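Dual enrollment credit not transferring: is it worth fighting?
College Prep & Admissions > Earning Credit Early

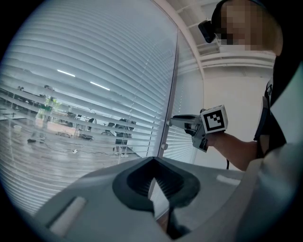 birdie_r
Posted in August, 9:40 pm

So my daughter took English Comp through the dual enrollment program at her high school, got an A-minus, and we all congratulated ourselves on a college class for the price of a textbook. She starts at Bralleck this fall. The credit evaluation came back this week and the class is listed as "general elective, undistributed." I had to look up undistributed. It means they agree she took a class.

She still has to take freshman writing. Her advisor says there's an appeal form and that "students are welcome to use it," in a tone I'd call discouraging. The form wants the syllabus, a graded paper, and a statement of no more than 500 words on why the course is equivalent. Has anyone won one of these? Or should she just take the class and get an easy A?

Birdie Ridgeway
(yes I sign my posts, I'm old)

alcides_ch
We won one, different school. The syllabus did all the work. Ask for the full one with the weekly reading list and the page counts for the papers. What the high school hands out at parents' night is usually a single sheet with a cartoon owl on it. The college that granted the credit will have the real version, and the department secretary can email it in a day if you're polite.

drustska_dad
Unpopular opinion but let her take the class. My son skipped comp with his dual enrollment credit and landed in a history seminar as a freshman with people who'd been writing research papers for a year. First paper came back with more ink on it from the professor than from him. He lived, but his GPA has a dent in it that he still brings up at dinner.

alcides_ch
One kid's history paper isn't a reason to pay tuition twice.

drustska_dad
You're not paying twice. She got the first one for the price of a textbook. It says so in the first post.

alcides_ch
She's paying for three credits she could have spent on something in her major. Call it what you want.

Duangjai T
I work in a registrar's office (not Bralleck's, and I'm not speaking for mine). A few things that might help.

"Undistributed" doesn't mean rejected. The credits count toward the total for graduation. What she's asking for is a direct match to a particular course, and the writing department decides that. The registrar just types it in. So calling the registrar over and over will get you a very nice person who can't do anything. I am that very nice person.

Look at the course number too. If she took something numbered under 100 at the granting college, that's usually a developmental course and no appeal will turn it into freshman comp. If it's 100 or above, send it in.

And the student has to be the one who files. We can't discuss her record with you unless she's signed the release, even if you're paying, even if you're standing at the window with her baby book.

birdie_r
It was ENGL 100. By a nose.

And yes, I found out about the release when I called. I was told they could neither confirm nor deny the existence of my daughter.

malia_mom2
Following because we're about to start this with our younger one. Does it matter if the class was taught at the high school by a high school teacher? Somebody at orientation told me those never count.

Duangjai T
"Never" is too strong. The transcript from the college generally doesn't say where the room was. Some departments do ask, and a few have a rule about it, so check the catalog of the places she's applying to. Catalog, as in the actual published thing. What a tour guide says while walking backward isn't policy.

riku_s
Student here, not a parent, sorry for wandering in. I filed two of these as a freshman, won one (stats), lost one (intro psych). The psych one I lost because I wrote my whole statement about how hard I'd worked. The reader doesn't care. For stats I made a table: their course topics down the left side, my week numbers down the right. It took an hour and it was incredibly boring and it was approved before I'd bought the textbook.

Also she should send it NOW. If she's enrolled in freshman writing when the add/drop deadline passes, a lot of places treat that as the end of it.

drustska_dad
The table is good advice. I still say take the class.

alcides_ch
Noted, again.

birdie_r
Okay. She has emailed the granting college for the long syllabus and is making the table, with some eye-rolling. The graded paper is a problem, because the only one she saved is on whether zoos should exist and the teacher's comment on the last page is "Nice!" and a smiley face. Is that going to sink us?

riku_s
Send it. See if there's a rubric in whatever portal the class used, and print that along with it.

Duangjai T
What he said. Clean copy of the paper, rubric behind it, smiley and all. We see plenty of smileys. And keep her registered in the writing class until there's an answer in writing, so she has a seat either way.

malia_mom2
Is there a fee for the appeal? Our district's handout says nothing, but it also spells "credit" two ways.

birdie_r
None at Bralleck. The second official transcript costs money though, and they want it sealed, by mail, from an office that's only open until 3:30.

birdie_r
Update for whoever finds this by search. Syllabus arrived, 14 pages, no owl. The table is done, the statement came in at 260 words, and she hit submit tonight. The confirmation email says to allow ten business days and not to reply to the confirmation email. She's keeping her seat in freshman writing for now, so drustska_dad may get his wish yet.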